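Glass baking dish

A glass baking dish (my grandmother only ever said "the glass pan") is an open, oven-safe dish made of clear glass, used for casseroles, cobblers, baked pasta and pretty much anything that bubbles. I've been adding to this page since October and I still find things to fix!

Shapes and sizes

Most are rectangles with rounded corners, though you'll see squares and ovals too. The rim is usually thicker than the walls so you have something to grab with your mitts. Older recipe cards from the Drarton area just say "large dish" or "small dish", which drives me up the wall, and I've ended up guessing more than once. 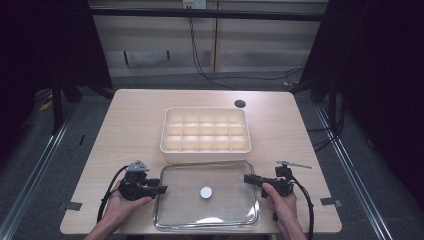 Clear glass baking dish, rectangular, with a thick rim. Behind it, a cream-colored tray with compartments.

In the oven

Glass warms up slower than thin metal and then hangs on to the heat, so a lot of cooks turn the oven down a little (I do it for cakes and forget for lasagna). The big worry is a sudden change in temperature. Don't take a dish out of the freezer and put it straight into a hot oven, and keep a hot one away from a wet counter. I let mine sit 30 minutes before it goes anywhere near the sink.

Cleaning

Warm water, dish soap, a soft sponge. For the brown stuff in the corners I use baking soda paste and leave it on for 20 minutes – longer if it was cheese. Steel wool scratches, and scratched or chipped glass is more likely to break.

See also: Casserole; Pie plate; Clultdale cobbler

Last edited 3 February 2021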